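Quick one before the August rush. Tadhg Ó Súilleabháin asked me to write down the bench rules we use for the kitchen table cell, becuase apparently they live only in my head and on a sticky note. Fair.

So. Rules for a small arm working on household stuff. Not a standard, I've read the standards, they are long and you should read them too. More like what we do between the pages.

## Before anything moves

Clear the floor side first. Bags, chairs, coffee. Then E-stop test, every session, even if you tested it before lunch. Press it, watch the arm stop, release, log it. Our log is at line 423 now and people still skip the initials column. Please stop doing that.

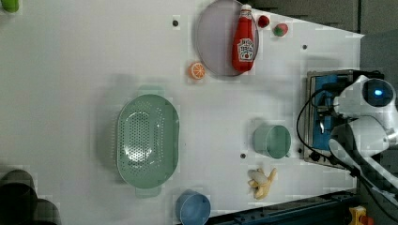
Layout comes next. Light stuff only inside the reach. No glass, no real knives, nothing you'd cry over. Toy food is great for this, a toy banana or a plastic-looking strawberry can get squashed into the table and all you lose is a minute. Ketchup bottle goes on the plate, lying down, cap toward the back. Standing bottles are a separate task with a separate sheet, don't mix them. And write the layout down BEFORE you start, in words, so the next person can rebuild it.

## Speed

Slow for a new task. We cap at 300 mm per second until the task has a signed sheet, then whatever the sheet says. Nuala Mac Giolla thinks the cap should stay on forever. I go back and forth. For anything with a door or a hinge she's right, no argument.

Doors are where I see the most bad habits. A handle is a thing the gripper can get stuck on. Force limit goes down before the approach, not once you're already holding on. Hands off the door while the arm is enabled, no "just nudging it." If it needs a nudge, stop the arm, nudge, step back, restart. Yes every time.

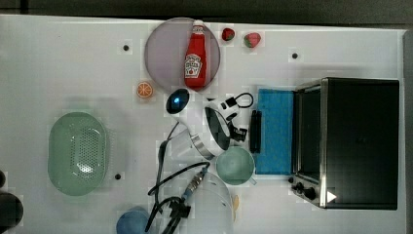
*Oven door open, gripper up by the handle.*

Appliances on the table are unplugged. Plug taped to the side where you can see it. Dimitriou used to do this with a tag and I liked the tag better but we ran out of tags.

## Cables and screws

Cable check: move each joint through its range by hand or at crawl speed, look for anything that pulls tight or rubs. Clamps too. A loop that's fine in one pose can snag in another.
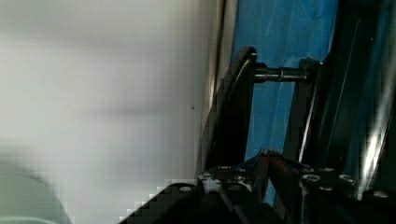 Fasteners on the gripper get a look at the start of the week and a proper torque check every 3000 cycles. Paint pen across the head and the body, so if one turns you see the line break. Cheap, takes ten minutes. We borrowed that from the Hovent checklist and it's the best thing on there.

Wipe the wrist camera lens while you're down there. Soft cloth, not your sleeve. Then one test clip, look at it full size, and keep the blurry ones too, labeled. Blur tells you the arm was going too fast for the camera, and that should go in the notes next to the speed setting. Deleting bad clips makes the record look nicer than the day was, and I'd realy rather have the day.

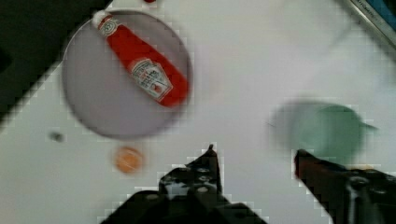 Fabian Auer read the draft and wrote back that the rule about keeping bad clips needs a limit, or the drive fills up and somebody deletes the wrong folder in a panic. He wants a fixed date for clearing out and two names on it. OK, adding that. Two names, and the notes stay even when the clips go.

## Leftovers

- One person has the pendant. Say it out loud when you hand it over.
- No reaching in to fix an object mid-run. Let the run fail, mark it failed.
- Arm parked and disabled before anyone resets the table.
- Near misses go in the log same as real ones.

Still missing: a rule for visitors. Vira Vasylenko has one from Tinport that fits on half a page, will paste it in when she sends it. Gotta run, the pendant's at 4% and the charger is upstairs.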